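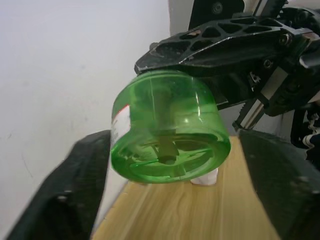
Potinho verde translúcido, com o resto do rótulo ainda agarrado.

Início | Oficinas | Chamadas abertas | Contato

Procuro gente que goste de plástico velho (participantes para agosto)

Oi, pessoal! Sou a Iman Radwan e cuido da triagem na Garkora, um ateliê pequeno onde a gente junta embalagem usada e transforma em luminária, vaso, bandeja, o que der. Estou montando a turma de agosto e sobraram seis vagas.

O trabalho é assim: chegam os sacos, a gente abre tudo na bancada e separa por cor e por tipo de plástico. Depois vem a parte do rótulo, que é a mais chatinha -- água morna, um pouco de óleo e paciência, muita paciência. Eu sou apaixonada pelos verdes translúcidos, confesso. Quando a luz passa pela parede do pote, tudo o que está atrás fica verde também, e é com esse efeito que vamos brincar na série nova, que se chama Gristuvano (o nome foi ideia do Kwesi Mahama, podem reclamar com ele).

Não precisa ter experiência! Precisa ter mais de dezoito anos, aguentar ficar de pé umas boas horas e não ter nojo de pote que ainda cheira a xampu. Quem já mexeu com corte ou lixa vai poder ajudar o Sherif Ragab no acabamento, ele anda sozinho por lá e vive pedindo socorro.

Os encontros são toda quinta-feira, das 14h às 17h, durante o mês inteiro. A ajuda de custo é de 80 reais por encontro, e tem café, bolo e luvas de todos os tamanhos. Cada participante leva para casa uma peça feita por si -- e pode trazer embalagens próprias, desde que venham sem tampa e enxaguadas. Vidro não, por favor, da última vez foi um susto.

Na coleta passada, juntamos 1286 potes e garrafas. Para a série nova, queremos chegar a 2000, então quem não puder participar mas tiver uma sacola guardada debaixo da pia também é muito bem-vindo!

Para se inscrever, é só deixar um recado aqui embaixo com nome, idade e se prefere triagem, lavagem ou acabamento. Respondo a todo mundo, às vezes demoro um pouquinho. Se quiser passar antes para conhecer o espaço, fale com a Asnakech Negussie na recepção, ela abre a sala e mostra as prateleiras.

3 comentários | 6 compartilhamentos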